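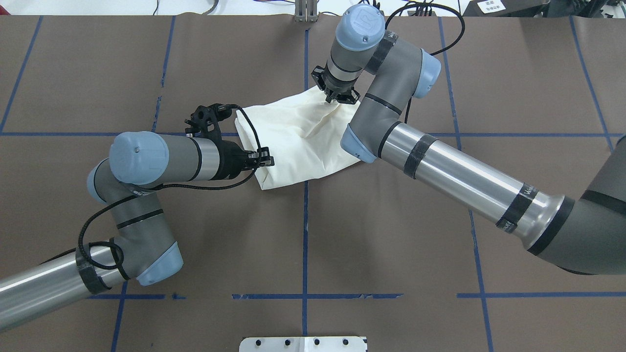
Skundon laundromat to close as building changes hands

2023-01-20

The Parsons Street laundromat in Skundon will close after 31 years, the town office confirmed this week. The building has been sold to Arnus Properties, which plans to turn the ground floor into two small shop units and keep the apartments upstairs.

The washers and dryers will stay in service until the end of next month. Customers with prepaid cards can use up the balance before then or ask for a refund at the counter. Cards bought at the Warnness branch are not affected and will keep working there.

The closing leaves Skundon without a public laundry. The nearest one will be in Warnness, 9 miles away by the county road. The bus between the two towns runs on weekdays only, and the last one back leaves Warnness in the late afternoon.

More than 1000 households in Skundon rent their homes, according to the town office, and many of the older apartment buildings near the rail yard have no hookups for a washer. The office does not keep figures on how many tenants use the laundromat, but staff there said evenings and weekends are the busiest times and that people often have to wait for a dryer.

A tenants' group has asked the town to look at two options. One is a shared laundry room in the basement of the old Parsons school, where water and drain lines are already in place. The other is a weekend bus to Warnness. The group handed in a letter at this month's town meeting and was told both ideas would be looked at when the spring budget is drawn up. The school basement was last inspected in August, and the report listed repairs to the floor and the back stairs that would have to be done first.

Arnus Properties said it had talked with the laundromat's owners about a new lease but that the two sides could not agree on terms. The company said the plumbing under the ground floor is old and would have to be replaced whoever moved in. Work on the front of the building is expected to start in the spring. The sidewalk will be narrowed while it goes on, and the parking spaces in front will be closed.

Tenants in the upstairs apartments have been told in writing that their leases will carry over without changes. The rear entrance will stay open to them during the work.

The drop-off service for comforters, curtains and table linens has already stopped taking new orders. Items left there should be picked up within 30 days. Anything still on the shelves after that will be moved to the Warnness branch and held behind the counter. Bring the ticket. Customers who have lost theirs can give the phone number used for the order.

Contact the news desk | Copyright 2023 | Back to top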